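Chapter 9
Programs That Wait: State, Contact, and Recovery in Assembly Tasks

What you should be able to do after this chapter
Write an assembly task as a set of states with entry and exit conditions.
Choose which camera a decision should depend on.
Set a force limit and say what the program does when it is reached.
Read a run log and find the first wrong decision in it.

9.1 A task that looks short

In Chapter 8 the robot moved blocks between bins. If a block landed a few millimeters off, the program did not care and neither did the block. The planner found a path, the arm followed it, and the gripper opened. Most of the code dealt with getting from one place to another.

This chapter takes up a job in which the long moves are the easy part. A processor has to be placed in the socket of a desktop computer. Told to a person, the task is one sentence. Written as a program, it took the authors of our lab version 146 lines for the states alone, before any of the vision code was counted. The last four centimeters of travel account for most of those lines.

The socket used here has its contacts on the board side. They are thin and they bend. A processor that comes down tilted, or that slides sideways while touching them, can ruin the board without making any sound the operator would notice. The program therefore needs some idea of where the part is, a way to tell when it has touched something, and a plan for when the two do not agree.

9.2 The Tulcombe cell

The examples in Chapters 9 through 11 come from the Tulcombe teaching cell, set up by Tamara Stoica and Bohdana Stetsiuk for a course in robot software. The control program is called Driltus. It reads the arm and gripper state, runs the task logic, and sends targets to the motion layer. The vision code is a separate process named Brimis, and the two talk over a small message queue. Either one can be restarted without the other, and students will be glad of this by the second week.

The computer case is placed on its side on the table with its side panel off, so that the motherboard faces up. Loose parts have places on a printed fixture plate to the left of the case. The plate is bolted down at known coordinates. The case is not, and its position has to be measured at the start of every run.

Two kinds of view are available to the program. A fixed camera covers the table, the case, and the plate. A small camera on the arm looks past the gripper fingers. Figure 9.1 has three views of the first kind and one of the second.

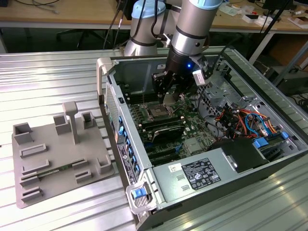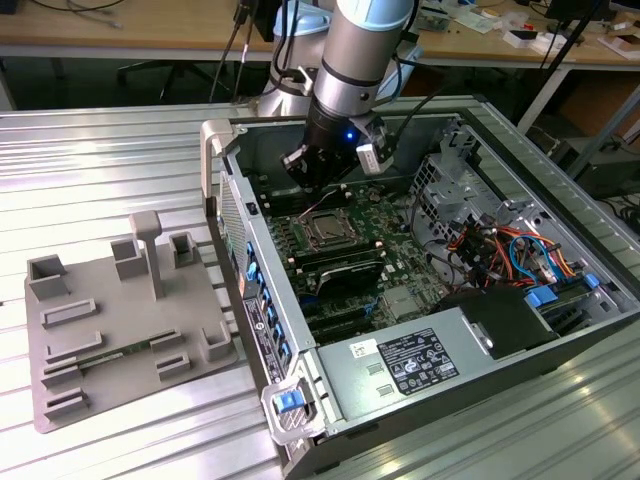
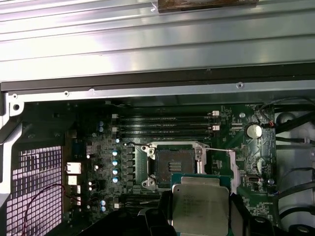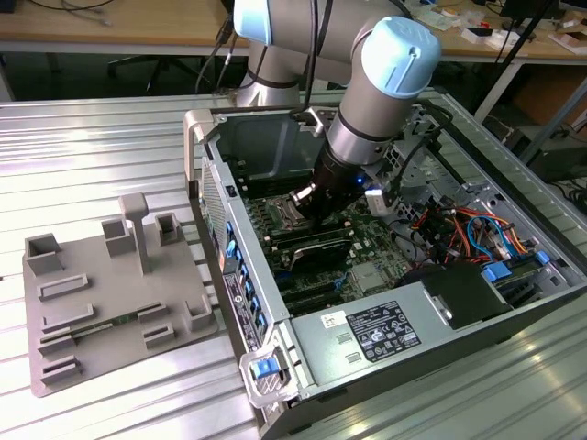 Figure 9.1. Processor work at the Tulcombe cell. In the third view, the gripper holds the processor near the open socket.

9.3 Which camera decides

A common first design sends every image to one pose estimator and averages the results. It works badly. The fixed camera is good at saying where the case is and poor at saying where the socket is, and once the arm reaches in it may not see the socket at all. The arm camera has the opposite problem. It sees the socket well from close up, but it moves, and any error in the hand-eye calibration goes straight into the answer.

Driltus gives each camera its own question. The fixed camera is asked once, before the arm moves, for the position and rotation of the case. The arm camera is asked several times during the approach for the offset between the held part and the socket frame. The second question is relative: both things are in the same image, so much of the calibration error drops out.

A rule that follows from this is worth writing down early. Every number in the program should carry the name of the frame it is expressed in and the time it was measured. In Driltus a pose older than 400 milliseconds is refused during the approach, and the arm holds still until a newer one arrives. Students often raise this limit to make the arm stop pausing. The pauses go away, and the program is then steering by where the socket used to be in the image.

9.4 The states

The task is divided as follows.

LOCATE. Ask the fixed camera for the case pose. Leave when three results in a row agree.

PICK. Move to the processor, close the gripper, check the finger gap. Leave when the gap matches the width of the part.

APPROACH. Move to a point above the socket. Leave when the arm has settled.

ALIGN. Ask the arm camera for the offset, make a small correction, ask again. Leave when the offset is inside tolerance twice in a row.

LOWER. Move straight down at low speed. Leave on contact or at the depth limit.

RELEASE. Open the fingers, rise, look again.

Each state has one way to succeed and at least one way to fail, and both are written out. A state with no failure exit is a place where the program can hang. The first version of ALIGN had this fault. When glare on the metal frame hid one corner, the estimator returned nothing, the loop asked again, and the arm stayed where it was until someone pressed stop. The present version counts its attempts. After 17 it gives up, backs out to APPROACH, and tries from a slightly different wrist angle.

Notice that ALIGN and LOWER are separate. It is tempting to correct sideways while going down, and for a peg in a wide hole that is a fine method. With open contacts underneath it is not allowed. Once LOWER begins, sideways motion is locked until the state ends.

9.5 Contact

LOWER can end in two ways, by force or by depth, and the program has to look at both together. Contact at the expected depth means the part has probably seated. Contact too early means it is resting on something, most likely the rim of the socket. No contact by the depth limit means the part was lost, or the case pose is wrong.

Only the first of these leads to RELEASE. The other two lead to a state named RETREAT, where the arm goes straight up along the path it came down. RETREAT takes no input from vision. It uses the joint positions recorded on the way in, so it still works if Brimis has crashed.

The force reading is noisy, and a single sample above the limit should not end the state. Driltus keeps a short window of samples and compares the median to the limit. The window adds delay, and the delay sets how fast the arm may go: at twice the speed, it travels twice as far before the program knows it has touched. Pick the window first, then the speed.

9.6 Reading a log

Below is part of a log from 1/11/24, shortened.

LOCATE ok, 3 of 3 agree
PICK ok, gap in range
APPROACH ok
ALIGN attempt 1, offset large, correct
ALIGN attempt 2, offset small
ALIGN attempt 3, offset small, pass
LOWER contact, depth early
RETREAT ok
ALIGN attempt 1, offset small
ALIGN attempt 2, offset small, pass
LOWER contact, depth early
RETREAT ok

Many readers look at LOWER first, as the state that failed. LOWER did its job both times. The vision result was steady and wrong in the same way on each try, and going back to ALIGN could only repeat it. Stetsiuk traced the fault to the rotation of the part in the fingers. ALIGN checked position and took rotation from PICK, where it had been assumed to be zero.

The repair was to have ALIGN estimate rotation too, and to send a second early contact back to PICK. The part is set down, gripped again, and measured fresh. In the 80 runs kept from the following June, the loop shown above does not appear.

9.7 Before you write any code

Draw the states on paper, with every exit. Next to each exit write what the program knows at that moment and which sensor told it. If two exits from the same state depend on the same fact, one of them is missing a test.

Section 9.8 turns the drawing into a table that Driltus can load - the format is the one used by the Kovalchuk scheduler in Chapter 6, with two added columns for the time limit and the retry count.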